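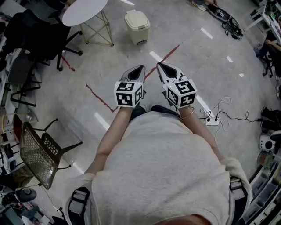 **CLUB NEWS / TOURING**

**Cinoma Riders open up the Prondberg Loop to learners and small bikes**

CLOMCOMBE, June – Riders on 125s and scooters will have a long-distance route of their own this summer, as the Cinoma Riders club launches a slower, gentler version of its well-loved Prondberg Loop. The new Small Bike Loop covers 145 miles in a single day, stays off motorways from start to finish, and is open to anyone who is legal on the road, L-plates included.

The full Prondberg Loop has been a fixture for the club for years, and it is a cracking ride, but it was planned with big touring machines in mind. Two stretches of it run along fast dual carriageway, and the lunch stop is a long way out. Learners had been asking to come along and the club kept having to turn them away. Now they have a proper day out, with the best of the views kept in (the climb over Prondberg itself, the reservoir road, the long run down through the beech woods) and the dull, fast bits taken out.

"I rode it on a borrowed 110 with a top box full of sandwiches and I was grinning the whole way round," said ride leader Nouhaila Bensaid. "You see so much more at forty miles an hour. There's a bend above the reservoir where the whole valley opens up, and on my big bike I'd gone past it dozens of times and never once looked left!"

**How the day works**

Riders meet in the Clomcombe market car park for an 8.30am briefing and leave from 9am in small groups, each with a club member at the front and another at the back. There are 4 stops along the way, all with toilets and somewhere to get a hot drink, and two of them have fuel. The longest gap between stops is just under an hour at learner pace.

Groups ride using the drop-off system, where the second rider waits at each junction to point the way and then rejoins near the back. Anyone who hasn't done this before will have it explained at the briefing, and it's much easier than it sounds. Nobody has to keep up with anybody. If a group spreads out over the hill, it spreads out, and everyone meets again at the café at the bottom.

Kenta Hattori drew up the route over the winter, mostly on Sunday mornings and mostly in the rain. He tried 13 different ways of getting from the reservoir to the far side of Prondberg before settling on the old coach road, which has a new surface and very little traffic.

"Some of the lanes I loved were just too gravelly," he said. "I'd be happy on them, but I wouldn't want to send someone down there on their second week of riding. The coach road is lovely. It flows, you can see where you're going, and there's a pie shop."
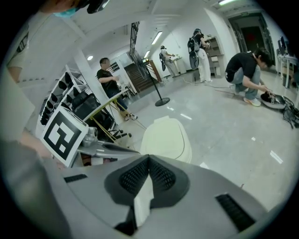
*A hand reaches towards a black-and-white marker board.*

**Help with the bike before you go**

Maruyama Motorcycles, on Clomcombe's Mill Lane, will open early on the morning of the ride so that people can drop in to have tyre pressures and chain tension looked over free of charge. Owner Yasuo Sakamoto learned to ride on a step-through and still keeps one in the shop window.

"Small bikes are brilliant at this sort of thing," he said. "Check your oil, check your tyres, bring a decent pair of gloves. People think they need a huge machine to go touring and they really don't. Mine has been to the coast and back more times than I can remember."

He'd also like riders to look at their chains a few days beforehand – a worn one can't always be sorted in ten minutes in a car park.

**A record year for new faces**

The launch comes at a happy time for Cinoma Riders. The club now has 578 members, its highest number yet, and a good many of those who joined over the past year are in their first or second season on the road. Tomomi Nishimura, who looks after new members, passed her full test last autumn and will be riding at the back of the first group.

"My first club ride terrified me for the first five miles and then I didn't want it to end," she said. "I've told everyone in the beginners' chat to come on this one. We've got people on scooters, somebody on a very old two-stroke, somebody whose bike is bright orange and sounds like a sewing machine. I can't wait."

Pillions are welcome on any bike whose rider holds a full licence. Learners can't carry passengers by law and will need to bring their CBT certificate along with their provisional licence.

**Joining the ride**

Places are free for members and £4 for guests, payable on the morning. Riders should book through the club website or at the Monday evening meet so that the groups can be sorted out in advance. If the forecast is truly awful the ride will move to the following weekend, and everyone booked will get a text the night before.

A printed route card, sized to fit a tank bag or a jacket pocket, will be handed out at the briefing. The route will also be on the club website as a free download for satnavs.

**Press contact:** Tomomi Nishimura, Cinoma Riders, Clomcombe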